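The Skumside Dish Rack
by Sonwood

For the person who washes up by hand and has opinions about it.

We make one dish rack. We used to make four, and one of them had a little shelf for a sponge that grew something we still don't like to discuss, so now we make one. It's called the Skumside, after the side of the sink where the suds collect, and it comes in white. We tried a green. The green looked like a hospital.

A dish rack has a simple job and most of them are bad at it. They wobble when you put the third plate in. They hold bowls at an angle that leaves a spoonful of gray water in the bottom of each one, waiting for your sleeve. They are wide enough to take over the counter and yet have no place for the one pot you own. The Skumside was drawn by people who had broken enough plates to take this personally, and it went through 9 prototypes before the plates stopped winning.

What it holds

Dinner plates up to the size a normal cupboard will close on. Side plates, saucers, small cutting boards, pan lids. Shallow pasta bowls if you are patient with them. It does not hold a stockpot, a wok or a blender jug, and if you write to tell us that it should, you will receive a kind reply and no wok holder. Mugs are better off upside down on a towel, where your grandmother put hers.

Silverware is sold out of luck. We don't make a caddy for it. Every caddy we have ever owned turned into a cup of brown water with forks in it, and we weren't going to put our name on another one. A jam jar with a folded paper towel in the bottom does the same work and can be thrown away when you lose heart.

The wire

Coated steel, white. The coating is baked on at Brammont, a finishing shop two towns over that mostly does bicycle baskets and grocery carts. They dip, they bake, they check the welds, and they send back the ones they don't like with a strip of blue tape on the offending corner. We have a drawer full of blue tape.
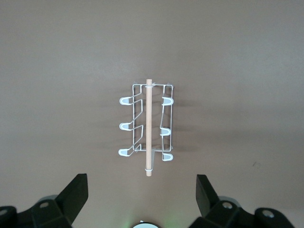 Coatings fail at the joints first. Anyone who has owned a cheap rack knows the orange freckles that turn up around the second winter and then transfer themselves, with great precision, to the rim of your only good plate. Brammont gives ours a second pass at the welds, and we ask you to do your half: no steel wool, no chlorine bleach, no scraping at dried oatmeal with a butter knife. Warm water and dish soap. If your water is hard, a rag with white vinegar once a month and a rinse afterward.

Is it dishwasher safe? It is. We'd only gently wonder why a household with a dishwasher is on this page.

Where to put it

On the counter next to the sink, on a tray or a towel. There's no tray in the box. We sold one for a while and found that people already had a baking sheet they were ashamed of, and this is what it's for. If you live somewhere with sloping counters (old rentals, boats), tip the tray toward the sink with a folded dishcloth under the far edge and let gravity earn its keep.

Keep it away from the stove. Grease settles on everything within reach of a frying pan, and a rack that needs washing before it can hold washed things has lost the thread.

How to load it

Back to front, biggest first. Leave a gap between plates, as air does most of the drying and it can't get in if you've filed them like tax returns. Face them all the same way. You may share a home with someone who faces them both ways. We can't help with that, though we get the letters.

Once everything is dry, put it away. We know. The rack is a stop along the way and most of us treat it as a cupboard. Our own office rack has had the same yellow plate in it since March.

What customers have said

"Does what it says, which is not much, but it does it." We liked that one enough to print it on the box.

"I bought this to replace a rack I had for eleven years and hated for ten."

"Smaller than my mother-in-law's. Please make a bigger one." We have passed this along to nobody in particular.

"My plates used to chatter when the truck went by. Now they don't. I sort of miss it."

Returns, spares and grievances

Every Skumside can come back within 233 days. The number was a typing error in our first catalog and by the time we caught it people had started relying on it. Send the rack clean, in any box that fits. We pay the postage on anything with a bad weld. If you've simply gone off it, postage is yours.

A spare set of tips is $3 and arrives in an envelope. They push on by hand. Run them under the hot tap for a minute if they're stubborn, and don't use glue, however much you want to.

Our retail partner Mohammadi Housewares keeps the rack on the shelf year round, next to the brushes. Shops that want to stock it can write to us for a trade sheet. The smallest order is one carton.

Ordering

Item 1215, Skumside Dish Rack, white. Ships flat in brown paper with no plastic and no leaflet asking you to join anything. Assembly: take it out of the paper.

Contact Sonwood | Shipping and returns | Trade orders | © Sonwood Kitchen Goods. All rights reserved. | Back to top

We use cookies to remember what's in your cart. Accept | Decline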